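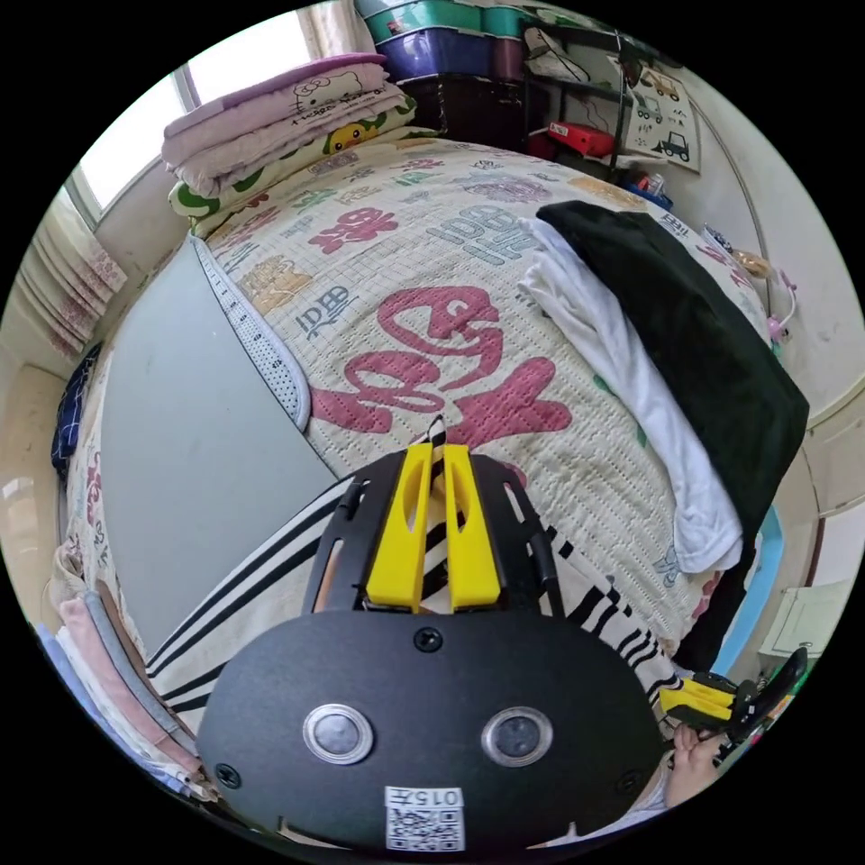
One member asked, before the chair had got as far as the agenda, why we were talking about renting bedding at all when the bedding we own still covers the beds.

Hitstead Lodging Cooperative
Minutes of the monthly members' meeting, January 29, 2019
Dining room, Hitstead, Jeltport

The remark was taken as the opening of item 2 and held over until the routine business was done.

1. Minutes of the last meeting

Approved with one correction. The December minutes said the boiler "has been repaired." The secretary was asked to change this to "has been looked at." Changed.

2. Linen rental offer from Skarnness

Skarnness has offered to supply sheets, pillowcases and bedspreads for all 80 beds, pick them up, wash them and bring them back. The range offered is called Xia and comes in white or gray. The price is 50 cents per piece per wash, with a delivery charge on top. The offer was passed around. It is a folded brochure with a loose price sheet inside, and most of the discussion was about the price sheet.

The house manager spoke in favor. Staff spend too many hours in the laundry room, the big dryer is on its last legs, and a matching set would make the rooms look better in the listings. Several members agreed about the dryer.

The secretary records the following doubts, some of which are the secretary's own.

The brochure says rental "can save lodgings like yours up to half of their linen costs." Members wanted to know half of what. Our linen costs have never been written down in one place. We know what the detergent costs and we know the water bill for the whole building, kitchen included. A saving on a number we don't have is hard to vote for.

The delivery charge is given as "from" a certain figure. The person from Skarnness who took our call would not say what it goes up to, only that it depends on the route. Jeltport is at the far end of anyone's route.

Damaged or missing pieces are billed at full replacement price. The sheet does not say who decides what counts as damaged. A member who used to work in a motel said that a faint tea stain was enough there, and that the arguments went on for weeks. The house manager said that was a different company. The member said it was the same kind of contract.

On looks, opinion was split. Some would be glad to see plain bedspreads everywhere. Others like what we have, such as the cream quilted one with the big pink and teal cartoon characters, and doubt that a guest ever picked a room somewhere else on account of it. The house manager said guests do look at the pictures. Asked whether any guest had written to say so, the house manager said no, they would just book elsewhere. It was pointed out that this can't be checked either way.

The contract runs two years. There is a way out after the first year, on payment of a fee, and the fee is not on the sheet.

A motion to accept the offer found no second. A motion to turn it down flat was made and then withdrawn after some talk about the dryer.

Agreed: staff will keep a plain tally of loads, hours and detergent through February. Skarnness will be asked to put the top delivery charge, the exit fee and the meaning of "damaged" in writing. If the answers come by phone they will not be counted as answers.

3. Dryer

The repair quote is $101 for the belt and the visit. The same firm quoted us for a new machine on the same page, in larger print. Members preferred to try the belt first. The house manager wished it noted that the belt was tried last time too. Noted. Repair approved.

4. Storage closet, upper hall

Spare blankets are still in the closet with the paint cans. It was agreed in the fall that they would be moved. The reason given for the delay was lack of shelves. The shelves are in the basement, in the box they came in — members may go and see them.

Agreed: shelves to go up before the next meeting. The secretary has written this sentence before.

5. Guest comment cards

A proposal to replace the paper cards with an online form was put off. The claim that more people fill in online forms came from the company selling the form. Cards to stay for now, and pens to be put back in the rooms.

6. Other business

The front step is slippery and needs grit. A member offered to bring a bag from home and will be paid back on showing the receipt.

The next meeting will be in February, same room, date to be posted by the mailboxes. Linen rental goes first on the agenda, provided Skarnness has written back.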